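Grevent, first full day

Slept like a stone and woke up to gulls. I had meant to write last night but the crossing took it all out of me, so I am doing it now with a cup of tea and the window open, and my bag still not unpacked. Evelien is out getting rolls. She was up before me, of course, and she had the kettle on and the map spread over the whole table by the time I came down in my socks.

We came over on the Olline, the old one with the green benches, and I was so pleased to see those benches again! Seventeen years since I last sat on one. They have been repainted, but the slats still leave stripes on the backs of your legs. My ticket was number 257 and I have stuck it in at the back of this book.

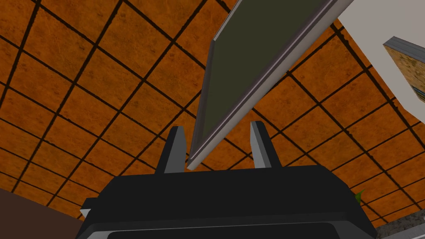
The crossing

It was calm as milk until we passed the second buoy, and then it was not. I did all the things my mother taught me - eyes on the horizon, dry crackers, no talking - and Evelien did none of them and ate a cheese sandwich and felt wonderful. There was a lady across from us with a little brown dog in a shopping bag, and I kept my eyes on that dog when I couldn't face the horizon anymore. He was very steady company.

Els Timmermans met us at the dock with her wheelbarrow. Her hair is all white now and it suits her. She wouldn't let either of us carry a thing, and she talked the whole way up the hill about her beans, which the snails have had, and about the bakery changing hands.

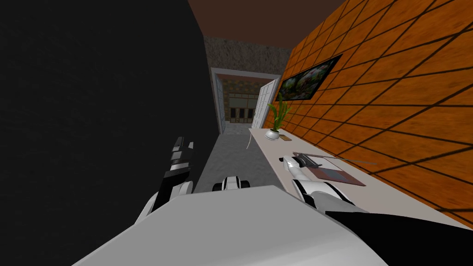 Last changed: 30th July

Supper was fish soup with too much pepper, and then plum tart, and then more plum tart. Els had saved all my postcards in a cookie tin, even the silly ones from when I worked at the shoe shop, and we read them out loud until I had to ask her to stop. I was so sure of everything back then. I asked if I could take one home and she said no, they were hers, and I suppose they are.

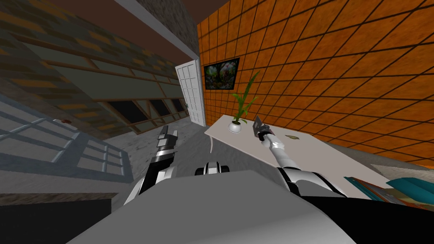

I never did get my legs back yesterday, and even in bed I could feel the swell coming up through the mattress. Els says it takes a night and a bowl of porridge. The last half hour on the boat was the worst of it, when I went below to find my scarf and the floor and walls ran off at a slant just as they do in the picture, and I had to hold the doorframe and wait. I found the scarf under a bench. It smells of diesel, so I have hung it on the line next to Els's dishcloths.

Evelien is back with the rolls, and she has bought 8 for three people. Tomorrow the lighthouse, if the wind drops.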